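Brurnell Dress Loan
Progress report to the Torkwood Fund, spring to July

We are very glad to be writing to you again, and gladder still that there is a good deal to tell. When you agreed to support us we had a rail of donated dresses, a couple of borrowed mirrors and rather more hope than stock. We now have 248 outfits on the books, counting suits and the smaller bridesmaid sizes, and 221 of them are cleaned, labelled and fit to go out. The others are waiting for zips, hems or a decision about whether they can be saved at all (one ivory satin in particular has divided opinion here for weeks).

School prom season was as busy as we expected and then a bit busier. Most of our borrowers came from the Drallness side of town, where the bus now stops almost at our door, and that has made a real difference to families who used to need a lift. We have kept the loan charge where it was, and waived it wherever a school asked us to.

Alterations have been the slow part. We had planned to have three trained sewers by this point and we do have 3, but one can only manage evenings, so the pinning and hemming tends to bunch up in the days before an event. We would like to move first fittings forward by a fortnight next year, and have already told the schools so.

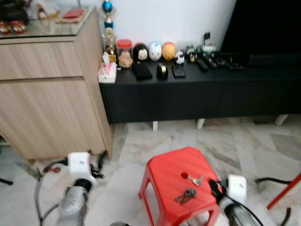 Cabinet and TV console, July

The money for cleaning has gone further than we budgeted. Watkins, who do our dry cleaning, agreed a flat price per dress early in the spring and have held to it, beaded bodices included. That left enough over to buy proper padded hangers and long covers, and the dresses come off the rail looking so much better for it. We did overspend on thread and fastenings, by a small amount, and the figures are in the accounts sheet sent with this report.

Wedding loans are still new to us. We have lent 18 gowns so far, all but one returned in good order, and the torn one has been mended with a lace panel that several people prefer to the original. We hold a deposit on these now, which we didn't at first, and would suggest the same to any other scheme you support.

Between now and the winter we want to sort out our larger sizes, where the choice is still much too thin, and find somewhere dry to store the coats. We may come back to you about the second of these once we have a price for shelving.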